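Do I need to guard the belt drive on a small tabletop sorting cell?

plurnstead_pat, posted in Small Automation, Wednesday

Hi all! I'm putting together a written procedure for a bench cell that handles push buttons (red and yellow mushroom heads) with a gripper and a little green conveyor. Our shop has always used the Wiltell checklist, 34 lines long, and it was written for big floor machines. Line 12 says every belt and pulley pinch point gets a fixed cover. Does that really apply to something this small? My gut says yes but I'd love to hear how other people write it up.
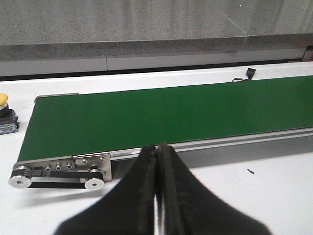 Timing belt and pulleys at the end of the conveyor

listura_bench

Yep, cover it. Size doesn't get you out of a pinch point, and a toothed belt will happily take a fingernail or a sleeve. I'd do a fixed cover held on with screws, so it needs a tool to come off, and I'd write that into the procedure too. Ours took one evening (and 40 bucks of polycarbonate, most of which is still under my desk).

One more thing while you're rewriting. If you handle stop buttons as parts, keep them well away from the real one! We put a big tag on the live e-stop and test it at the start of every shift. 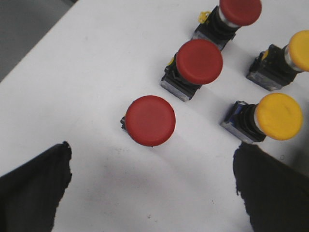
Can a spare stop button sit on the bench if it isn't wired to anything?
Keep unwired ones in a marked bin whenever they aren't being worked on, so that a person in a hurry never slaps a dead button.

That one is straight from our house rules, which I stole from the Meléndez plant when I left.

gearmouse93

just go slow and you're fine, ours has no cover and 1793 cycles so far without a problem

old_relay

Please don't go by cycle counts, a clean run tells you very little about the day somebody reaches in. Do a proper risk assessment, task by task, and include the boring ones like clearing a stuck part

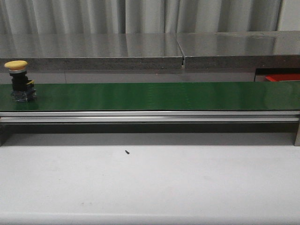 or wiping down the belt, since those are when hands end up near the drive. Write down who may do each task and whether the power has to be locked out first. Then go back to your checklist and mark any line that doesn't fit with a reason and initials. We redo ours every February, plus any time the gripper or the fingers change.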